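Huw Morris
@huwmorris
Thread on cleaning a countertop toaster oven, from someone who put it off until August. Mine is a cream one with a dark glass door and four knobs down the side.

1/7
Unplug it and let it go cold. Move it onto a table you can walk up to from more than one side. I used to do this on the kitchen counter, pushed up against the wall, and I never reached the back.

2/7
Turn it at an angle so you can get at the door and the side panel without dragging it back and forth. Mine has vent slots low on the side. Dry brush only on those. Don't spray anything near them.

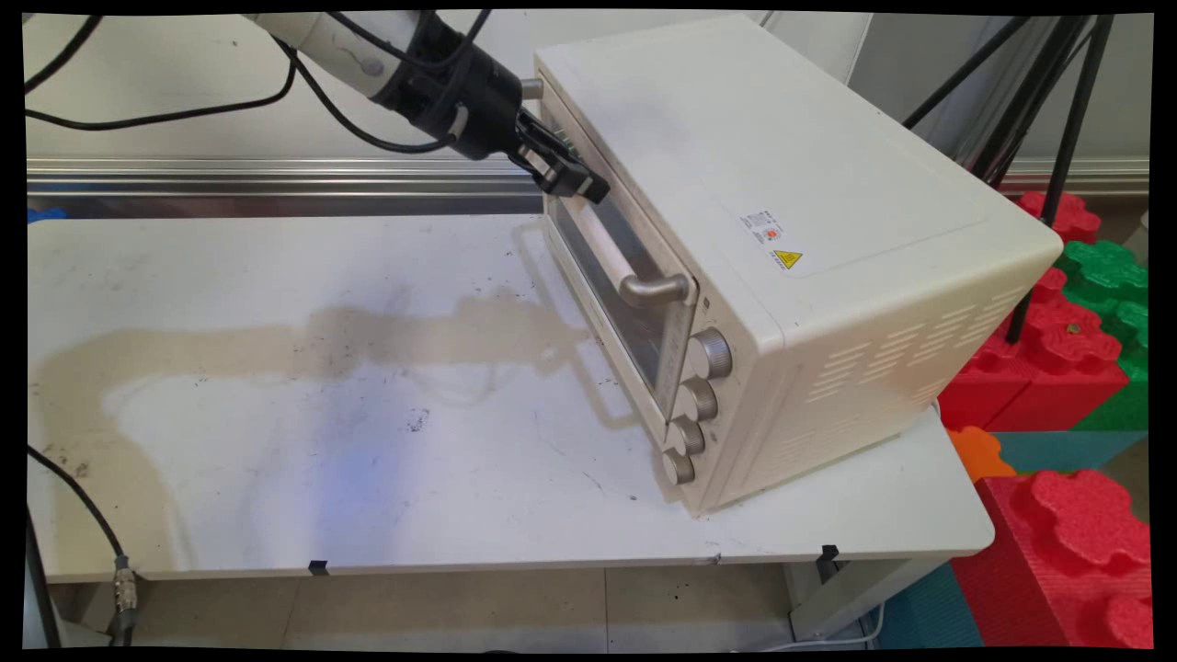
3/7
Stickers. There's a small white label on the side and a yellow warning triangle under it. Leave both alone. I scrubbed the print off the label on my last oven and then couldn't order a tray for it because I had no model number. Take a picture of the label before you start.

4/7
Glass. Baking soda and a little water, mixed to a paste. Spread it on the inside of the door with the door lying open, wait 57 minutes (I was watching something), wipe with a damp cloth. Don't lean on the door while it's down. The hinges on these are thin.

The outside of the glass only needs dish soap. Dry it right away or it streaks.

5/7
The edge strip. This is the part I always missed. Big flat panels look fine with one wipe, so you stop there. Then you get down close and the beige strip along the rim is full of little dark specks, and there's a groove running the length of it that holds more.

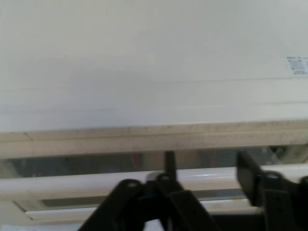
Edges and seams

6/7
For the groove I use an old toothbrush with one drop of dish soap. Go along it, not across. Wipe, rinse the cloth, wipe again. Beca Kneath told me to try a wooden toothpick for the corners and that worked better than the brush did.

No steel wool on a painted finish. I tried it on the Beddoe I had before this and it left a dull patch that never came out.

7/7
Handle and knobs last, with a damp cloth. Put everything back in dry, then run it empty at 200 for a few minutes with a window open. That's Fahrenheit.

The top of mine still has some light scuffs. Those are staying.

Next up is the kettle. If you have a descaler you like, post it below.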